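Search this site
Enter keywords
Go

Gaber Manipulation Data Project
Progress report to Memum, second reporting period, ending September
Prepared by Sebastião Vieira, collection lead

1. Status

Collection is on schedule. At the close of the period the set holds 1426 accepted episodes of two-handed household tasks, recorded from the head of the person doing the task. A further 354 episodes were recorded and rejected at review. The training team at Cledov has received every accepted episode through the end of August; the September transfer is being checked and will follow with the next label release.

2. Work completed

Kitchen tasks were finished early in the period, and the crew moved to bathrooms and entryways. Bathroom tasks are short: sorting, stacking, laying out and clearing small items on a counter. Each operator performs a task at a normal pace, with no instruction on which hand to use first. Starting positions of the items are changed between episodes. The end condition is written on the task card and is the same for all operators.

Both wrists carry bands with square printed markers. Wrist pose is solved offline from the head camera, using any marker that is readable in a given image. Finger pose comes from a separate estimator and is stored with a confidence value. We do not fill gaps in finger pose longer than 30 images; such spans are marked as missing and left for Cledov to handle.

The paper-item tasks were added at Cledov's request in the middle of the period. Thin flat items are poorly covered in the first release, and the current policy tends to close on them too high. Packets that overlap or fan out at the edges are of particular interest, as the contact point is hard to infer from the image alone.

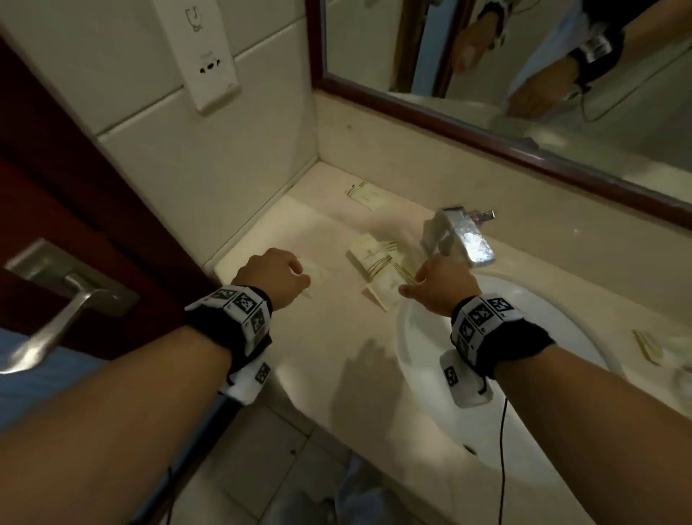
Why record people's hands when the final system will use a robot?
Human recording is faster to set up in an ordinary room, and it gives the model many more examples of how a task is ordered and where contact is made. Robot episodes are still needed for the last stage of training, and 56 of them are planned for the next period.

3. Data quality

Rejections fall under three headings. The largest is loss of wrist pose, when a forearm rotates far enough that no marker faces the camera. The second is an incorrect end state, usually an item left outside the target area. The third is clock drift between the head camera and the wrist unit, which affected one recording kit and was traced to a firmware setting. The kit was withdrawn, corrected and returned to use.

Mirrors remain a problem. The marker detector will accept a reflected band under some lighting, and the solver then places the wrist behind the wall. Nokuthula Nkosi wrote a check that compares each solution with the previous one and discards jumps larger than the arm could make. It removes most of the false solutions. Slow reflections near the mirror edge still pass, and these are flagged by hand during review — the main reason bathroom episodes take longer to process than kitchen ones.

4. Labels

Label text was revised in this period. The first release used free sentences, and reviewers disagreed on where one step ended and the next began. Steps are now cut at first contact and at release. Earlier kitchen episodes are being relabeled to match; the work is past the halfway point and does not require new recording.

5. Spending and risks

Spending is within the approved budget. The line for site rental is underspent and we ask to move the remainder to review hours. Fustlow, which supplies the wrist bands, has told us that the next order will be late. Current stock covers the coming period if no more than one kit fails.

6. Next period

— Complete bathroom tasks and begin laundry tasks.
— Record the planned robot episodes with matching task cards.
— Deliver the revised labels for all kitchen episodes.
— Test a wider band with markers on the inner wrist.

Comments (3)

k_aldous
Will the rejected episodes be released too? The ones with a wrong end state would be useful for failure detection.

Nokuthula Nkosi
They are stored with the rejection code. Release is up to Memum. The clock drift ones will not be included.

pvt_read
Section 3: does the jump check run before or after smoothing? It matters for anyone trying to reproduce the wrist tracks.

Contact the project office | Copyright Gaber Project | Back to top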